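Foreign Influence and the Law – Week 7 Handout

Welcome back, everyone! We're into my favourite part of the course.

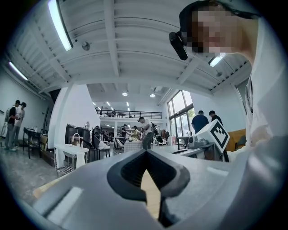 What counts as a foreign agent?

Most registration laws ask 3 things: who gives the direction, what the person does, and whether it was disclosed. Lobbying for another country is usually legal – hiding it is the offence. Isn't that a great place to start an argument?

Read the Tsegaye case before the tutorial (all 83 paragraphs, it's worth it!) and bring a 2,000-word draft in December.

Recent handouts
Sanctions and the Pustura ruling
Bail and flight risk
Diplomatic immunity basics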